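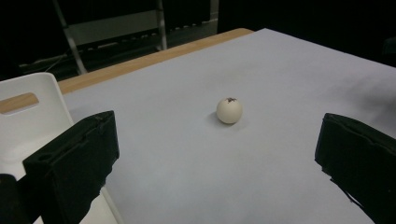
**Reddish-brown mark on a white ball — what takes it off?**

**umacaraeg** · 15 Nov 2023
Small white ball, matte, table-tennis size. Dark reddish-brown mark on top with fine speckles spreading from it. Material unknown. I want it off without polishing the surface.

**marisa_l**
Damp cloth, one drop of dish soap, two minutes of contact. Don't rub in circles.

**Dedevar41**
Skip the soap. 600 grit, wet, done.

**marisa_l**
He said no polishing. Sanding one patch changes the diameter there and it will roll off line.

**Dedevar41**
By an amount you can't measure. I've sanded 34 of them.

**fidelina.u**
Did you measure any? Also, no acetone until you know the material. If it's celluloid or ABS, the surface will soften.

**umacaraeg**
No acetone here. Would isopropyl be safe?

**fidelina.u**
Usually — test a spot on the underside first. If the mark is dried material, lift it with a fingernail before any liquid, or the speckles will smear outward.

**Dedevar41**
And put something under it other than that blue paper. Cheap colored sheets bleed when wet.

**marisa_l**
Agreed on that one.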